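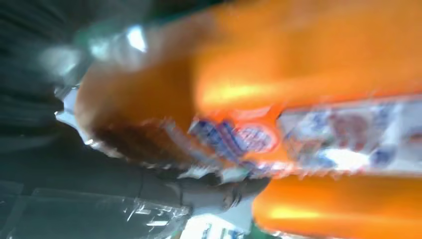
5. Setting the grip on large containers

Use this section after the wrist camera is mounted and step 4 is finished. The settings below are for the Limia arm with soft finger pads.

5.1 Clear the bench around the container. Move plastic sheeting out of the arm's path.

5.2 Open the gripper fully and jog the arm in at low speed. Stop when a finger is next to the container.

5.3 Check the wrist camera view. A glossy orange container with a printed label will fill most of the view at this range. If the label is streaked and you can't read it, lower the jog speed to 50 and wait 2 seconds before you save a frame.

Note: Bright reflections on shiny plastic can confuse the edge finder. Turn the bench lamp away - don't raise the exposure to make up for it.

5.4 Close the gripper in small steps. Write down the position value when the pads first touch. On Bronwyn Hapeta's build it was 217, but yours will differ with pad thickness.

5.5 Lift the container a finger's width, hold, and set it down again. If it slips, add one step and repeat.

Caution: Keep one hand on the stop button during 5.4 and 5.5. Do not reach between the fingers while the arm has power.

5.6 Save the profile under the container's name and go on to section 6.

Last changed 17/09/2024, N. Henare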